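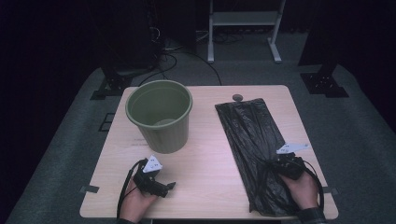 The green bin and its next liner, up on the table.

I have been meaning to write in praise of putting a fresh bag in the trash can, and I've put it off because it seemed too small a subject for this column. Then Kedir Endale wrote to say he had read my piece on dish towels aloud to his wife, and would I please do garbage next. So, Kedir, with my thanks (and my regards to your wife, who I hope has forgiven us both), garbage it is.

My first opinion, and I hold it firmly, is that a small bin ought to be lined at table height. I was raised to do it on the floor, bent double, with one knee on the linoleum and the bag sliding down one side as fast as I pulled up the other. My uncle in Pramoneck did it that way for 31 years and groaned every time. Then one June I stayed with Ognjen Lazarević, who picked up the bin, set it on the table, laid the bag out long beside it, and went on telling me about his tomatoes the whole time. I have done it his way ever since. Wipe the bin's bottom first, of course, and wipe the table after. People make a face when I tell them this, and then I ask them where they put their grocery bags down.
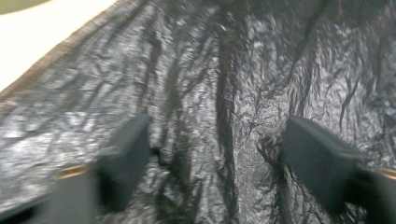

On finding the opening

Now we come to the part that makes grown people swear. A thin black bag is all shine and wrinkle, and when it's bunched up in front of you one fold looks very much like the next. I have rubbed away at the sealed end of a bag for a good long while, feeling cleverer than the bag, before turning it around and starting over.

My advice is to slow down. Lay it flat, smooth it with your palm, find the edge, and roll it between your thumb and finger until the two layers slide apart. Some people lick their fingers, and I wish they wouldn't. A damp cloth does the same work. Once it opens, get some air in before you go near the bin, with one big swoop of the arms like shaking out a pillowcase. I'll admit I enjoy the swoop more than is dignified!

I also think we buy our bags too big. A reader in Guluvitz once told me she had a box of 112 of them, every one large enough to hold her dog, for a bin that sits under her bathroom sink. All that extra plastic has to go somewhere, and it generally goes down inside, where the first apple core lands on it and makes a little shelf. Fold a wide cuff over the rim and press the bottom down flat with your fist. If you still have a skirt of plastic hanging to the floor, get the smaller size next time, and use up the big ones on leaves.

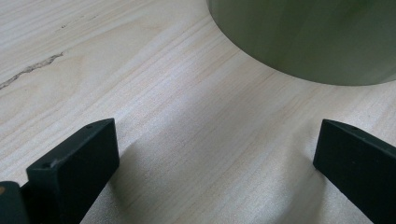

Olive green on pale wood.

As for the bin itself, I'd like to put in a word for the plain open kind. I've owned lids that swing and lids that sulk, and a pedal that gave out after 4 months, and I have gone back happily to a bucket with no moving parts. Olive green suits me very well. It looks settled next to wood, and I see no reason a thing we use every day should be ugly because of what we drop in it.

Do keep a spare bag folded in the bottom, under the one in use. My mother did, and it's the kindest thing I know how to do for whoever takes the trash out next.

Recent columns
The Dish Towel Drawer
6 Jars I Will Not Throw Away
Soup at the Yordanov Table
A Letter to My Old Broom
Waiting for the Bus to Uro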